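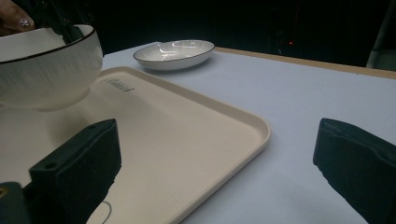 Handheld Gripper Kit Review: Minutes of Meeting, 22 January 2018

Present: Ruairi Ritchie (chair), Bok-nam Oh, Ishbel Jardine, Callum Halliday
Apologies: Blair McIver
Minutes taken by: Ishbel Jardine

1. Minutes of the previous meeting

Accepted with one correction. Under item 3 the supplier of the finger pads should read Tollow. Nurno supplies the tool body and mounting blocks only.

2. Kit under review

Callum Halliday went over the Nurno kit as delivered. It consists of the handheld tool, one pair of fingers, a wrist camera and a license for the Zekon recording software. The quoted price is 1,850 per kit, with cables and a carrying case charged separately. Callum has asked for a revised quote with both included.

Bok-nam Oh asked if the fingers can be changed without removing the mounting block. Callum said they can, but the camera then has to be calibrated again. The manual does not mention this. Callum to raise it with Nurno.

3. Tableware task

Bok-nam reported on the table-clearing trials. The current set is the white bowl with the black rim, the small oval dish in the same pattern and the beige tray. The task is to move the bowl to the tray, then the dish, and return both to the table.

Points noted:
- The bowl is best taken by the rim. Gripping the outer wall needs a wider opening and the operator's wrist ends up too low.
- The dish is shallow and the fingers touch the table before they close. Bok-nam proposed a thinner fingertip for this item only. Ruairi Ritchie preferred to keep one fingertip for the whole task, so that recordings stay comparable. Left open.
- White pieces on a pale table give weak edges in the depth data. The black rims help. Agreed to repeat part of the set on a darker cover before drawing any conclusion.
- Operators should hold the tool level for 4 seconds at the start of each recording. Shorter holds were rejected by the software.

4. Recording volume

The target remains 4,000 accepted recordings by July. Ishbel Jardine said the rate depends mostly on upload time - Zekon does not start a new file until the last one has been checked. Dow has offered a local storage unit on trial, which would remove the wait. Ruairi approved the trial on condition that file names are left unchanged.

5. Wear and maintenance

Pad wear was discussed briefly. Tollow advises replacement when the surface no longer springs back after pressing. Callum considered this too vague for a purchase contract and will ask for a figure in hours of use. Mounting screws to be checked at the start of each shift and entered in the log.

6. Purchase decision

Ruairi proposed an order of 10 kits, subject to the revised quote and a written answer on calibration. Bok-nam asked that spare fingers be on the same order, as lead times for parts are longer than for complete kits. Agreed. Blair McIver to confirm the budget code.

7. Actions

Callum Halliday: revised quote, calibration question, pad life figure
Bok-nam Oh: dark cover recordings, drawing of the thinner fingertip
Ishbel Jardine: Dow storage trial, update to the operator sheet
Blair McIver: budget code

8. Next meeting

To be set by Ruairi once the quote is received.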